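Sorting the Jar Shelf: Labels You'll Want to Read

A weekend method for tubs, creams, vitamins and everything else that comes in a white plastic jar
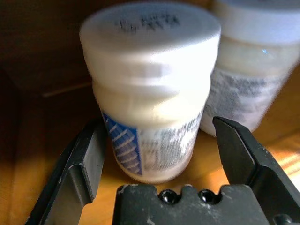

Parry, 6 April 2025 - by Estela Salinas

White jars with screw-top lids are wonderful things. They stack, they close tight, and I can never throw one away! The trouble starts when several of them stand together and every label is small gray print. I had 35 on one shelf before I finally worked out a system, and I love it so much that I've now done my sister's bathroom too.

You'll need a clear tabletop, a damp cloth, a pencil, a roll of paper tape and a marker that doesn't smear on plastic.

1. Bring everything to the table. All of it, including the ones hiding in the gym bag. Pick a spot with good daylight, as the fine print is hard going under a lamp.

2. Stand the jars upright with the labels facing you. Read each one right through and find the date. Anything past it goes in a bag for the pharmacy take-back bin, and anything with no readable label goes with it.

3. Wipe the lids and let them dry. Tape won't stick to a greasy lid (ask me how I know).

4. Cut a strip of tape for each lid and write two words at most: what it is, and the month it runs out. "Zinc June" is plenty. Leave the maker's label alone - you'll still want the directions on it.

5. Group by when you use them. Mine go morning, evening and once in a while. My friend Aldana Yáñez groups hers by person, which works better in a house with kids.

6. Put the widest jars at the back and the short ones in front, with a finger's width between them so you can grab one without knocking over its neighbor.

The whole job took me 3 hours the first time, with a long coffee in the middle. Now I go through the shelf every few months and it's done before the kettle boils.

If you're saving empties for buttons or screws, soak off the old label completely before refilling, and keep those jars in a different room from anything you swallow. Mine live in the garage, next to the paint.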